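Small Things, Sorted: A Gallery

I have never trusted the idea that a house gets tidier when you buy more containers for it. Most of the boxes I've bought ended up holding other boxes. So when Hanne Koivisto asked me to put together a page on sorting small items into colored bins, I said I'd do it if I was allowed to complain.

The theory comes from a handout that went around the Marnum swap evenings in January. Every small thing gets a color. Chargers go in one, earbuds in another, keys and coins somewhere else, and after 20 days you supposedly stop thinking about it. I asked where the 20 came from and got a shrug.

I do have some sympathy. Small white plastic objects are a plague. They all look alike at the bottom of a drawer, and they are all a little too expensive to throw out when you can't remember what they go with. Nayara Cordeiro emptied her hall drawer for me and we gave up sorting it after an hour. There were adapters in there for phones she hasn't owned since she lived in Ukberg.

What I doubt is the color part. Asif Naqvi has been using yellow for audio and red for "undecided" and he swears by it, but he lives alone. Khalil Khalaf tried the same thing with three teenagers and the undecided bin was full by dinner. A label would do the same job and wouldn't need to be memorized. The handout says labels are "visual noise." I think a bright red bin is noisier than the word KEYS.

Open tops are the other sore point. They're easy to drop things into, I'll grant that. They also collect dust, and in my kitchen they collect receipts. Lids get left off, so maybe it makes no difference.

Divided trays I like better than single bins, mostly for the boring reason that they slide around less when the drawer opens. Arif Ngau disagrees and says you always want the compartments a different size from the ones you've got. He may be right. Mine are too short for pens.

The gallery is thin for now. More will go up if people send them in, and I'd especially like to see some bins after six months of use. 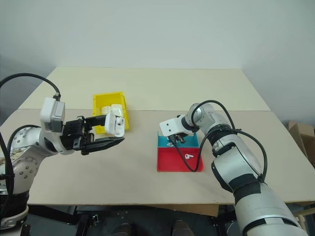 White earbud charging case at the yellow bin, with the teal and red tray on the right.

I'd put earbuds in a shallow dish by the door and be done with it. Hanne says a dish is just a bin with lower sides. We are still arguing about it.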